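发件人：Rattana Nilsuwan
收件人：合租与小厨房邮件列表
主题：Re: 木砧板发黑、有味，还能救吗

Kibet Massawe 写道：
> 我那块砧板用了 7 年，中间一条已经发黑，切完洋葱味道一直散不掉。
> 用洗洁精泡过一晚，第二天板子翘了，放在台面上会晃。
> 想问两件事：黑的地方能不能去掉？翘了还能不能压平？
> 另外之前有人在列表里提过用漂白水，我没敢试。

Kibet 你好：

先说翘的问题。木头泡一晚，两面吸水不一样多，就会弯。把拱起的那面朝上，凹的那面垫一块拧干的湿布，上面压重物，放 2 天，然后撤掉布，竖起来阴干。我自己的一块这样弄回来了，没有完全平，但是不晃了。不要放暖气旁边，也不要晒，容易裂。

黑的地方要看深浅。如果只在表面，用砂纸顺着木纹磨，先 80 目再 240 目，磨到露出原来的颜色为止。如果磨下去还是黑，或者裂缝里面是黑的，建议换掉，不值得再花时间。漂白水我不建议，上次 Imani 试过，颜色浅了，味道更重。

洋葱味用粗盐加半个柠檬擦，停十分钟，冲掉，马上擦干。磨完以后要上油，用食品级矿物油，别用炒菜的油，放久了会发黏。第一次上油多擦几遍，中间隔几个小时，以后每个月一次就够。

Oratile 私下问我 Dirkeo 的那款塑料板怎么样。我用过 17 个月，刀痕多了以后也不好洗，优点是轻，可以立着放。生肉我现在还是用塑料的，蔬菜水果和面包用木的，两块分开挂。

下面是我平时的做法，从我给室友写的那张单子上抄来的，有不对的请直接改。

日常清洗

1. 用完先刮掉残渣，再用温水冲，水温 40 度左右就可以，不用开水烫。

2. 海绵软的一面蘸洗洁精擦两面，侧边也要擦到。绿色的硬面只用来对付粘住的面糊，顺着木纹走。切苹果之类的水果，冲一下擦干就行。 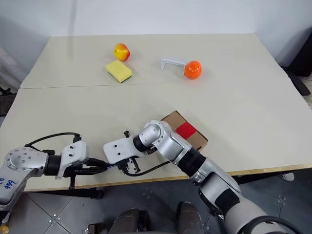
3. 擦干以后竖着放，两面都要通风，不要平放在台面上。

4. 海绵拧干，和砧板分开放。有味道就换新的。

Rattana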